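## 4. Fitting and setting up the Niris rear rack

Applies to the Niris rack, standard and long stay versions, on frames with threaded rear eyelets. For frames without eyelets, use the Pustent clamp kit and follow the sheet packed with it. The steps in 4.3 onward are the same for both.

Revised 23 May 2025. Replaces the loose sheet supplied with earlier racks.

### 4.1 Before you start

Read the whole section once before opening the hardware bag. The two lower bolts and the two upper bolts look alike but differ in length. The longer pair goes at the bottom.

Tools needed:

- Hex keys, 4 mm and 5 mm
- Torque wrench reading down to 2 Nm
- Medium-strength threadlocker
- Clean rag
- Tape measure

Put the bicycle in a stand, or turn the rear wheel toward a wall and have a second person hold the bars. Remove any child seat, bag support or fender stay that shares the rear eyelets. If a fender must share an eyelet with the rack, the fender stay goes on the outside of the rack foot.

**Caution:** Do not fit the rack to a carbon seatpost or to carbon seat stays with the clamp kit. Clamp loads can crack the tube under the paint, where the damage is hard to find.

### 4.2 Lower mounts

1. Clean the eyelet threads with the rag. If a bolt does not turn in by hand for at least three full turns, stop and have the thread chased.
2. Put one drop of threadlocker on each lower bolt.
3. Hold the left rack foot against the outside of the eyelet and start the bolt by hand.
4. Repeat on the right side.
5. Leave both bolts loose enough for the rack to swing forward and back.

On the drive side, check the end of the bolt on the inner face of the dropout. It must not stand out past the eyelet. Shift to the smallest sprocket and turn the cranks slowly. The chain must clear the bolt at every point. If it does not, add one of the thin washers under the bolt head and check again.

Disc brake frames with the caliper on the seat stay need the offset spacers. Use one spacer on each side, even when only the left side has a clearance problem. A single spacer pulls the rack out of line with the wheel, and the bags will then hang unevenly.

### 4.3 Upper stays

1. Slide both stays into the clamps at the front of the rack deck. Do not tighten.
2. Swing the rack until the deck is level. Measure from the floor to the front and rear ends of the deck with both tires on the ground. The two readings should match. A deck that sits slightly high at the rear is acceptable; one that sits low at the rear is not.
3. Bolt the stays to the upper eyelets with the shorter bolts and threadlocker.
4. Check that each stay reaches well into its clamp. The engraved line must be hidden.
5. If the engraved line shows, the stay is too short for the frame. Order the long version. Do not bend the stay to gain length.

Stays may be bent once, cold, by hand, to follow a narrow seat stay. Make the bend in the middle third. Do not bend back a stay that has been bent too far; replace it.

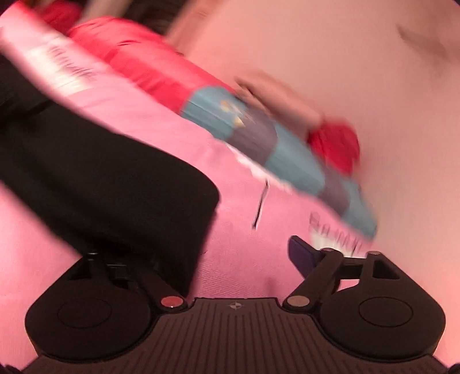 Ho-yin Kan reports that on small frames the deck can be leveled more easily if the saddle is removed first, and that the left stay should be set before the right. Neither change affects the finished fit. If the saddle is removed, mark the post height with tape beforehand.

### 4.4 Final tightening

Tighten in this order. Working in another order can lock a twist into the rack.

1. Lower left bolt
2. Lower right bolt
3. Upper eyelet bolts, left then right
4. Stay clamps, a little on each side in turn

Use the torque values printed on the card in the hardware bag. The light bracket screws at the rear of the deck are separate and take 2 Nm.

Stand behind the bicycle and sight along the deck to the wheel. The tire should sit midway between the rack legs. If it does not, loosen everything, reseat the wheel in the dropouts and begin again at 4.2, step 5.

**Note:** Allow the threadlocker to cure overnight before carrying a load.

### 4.5 Fitting Camenzind bags

Camenzind side bags hang from two upper hooks and one lower catch.

1. Open the lower catch fully.
2. Set the upper hooks on the side rail, with the rear hook ahead of the rail stop.
3. Slide the bag back until the rider's heel clears it through a full turn of the pedals. Test this in the shoes normally worn for riding.
4. Turn the lower catch until it lies behind the rack leg and close it.
5. Pull the bag outward at the bottom. It should not leave the leg.

Load heavy items low and toward the front of the bag. Keep the two sides near the same weight. Straps must be tucked into the sleeve provided, well away from the spokes.

**Caution:** The rack carries up to 8 kg per side. Anything strapped on the deck counts toward this limit and is divided equally between the sides. Do not use the rack to carry a person or to tow a trailer.

### 4.6 First ride and rechecks

Ride a short distance with empty bags and listen for rattles. Brake firmly several times. Then load the bags and repeat at low speed. Steering will feel lighter with weight at the rear, and stopping distance will be longer.

Check all rack bolts after the first 60 km. Check again before any long tour and whenever the rear wheel has been out.

If a bolt has moved, remove it, clean off the old threadlocker and refit it with a fresh drop. Replace a bolt that has loosened twice.

| Sign | Likely cause | Action |
|---|---|---|
| Rattle from deck | Stay clamp loose | Retighten both clamps |
| Rack sways under load | Lower bolt loose, or uneven load | Check bolts, then repack |
| Heel strikes bag | Bag too far forward | See 4.5, step 3 |
| Chain noise in smallest sprocket | Lower bolt too long | Add washer, see 4.2 |
| Paint worn under foot | Grit between foot and eyelet | Remove rack, clean, refit |

Spare bolts, washers and spacers are sold as the Emel hardware pack, which fits all versions of the rack. Section 5 covers the rear light bracket.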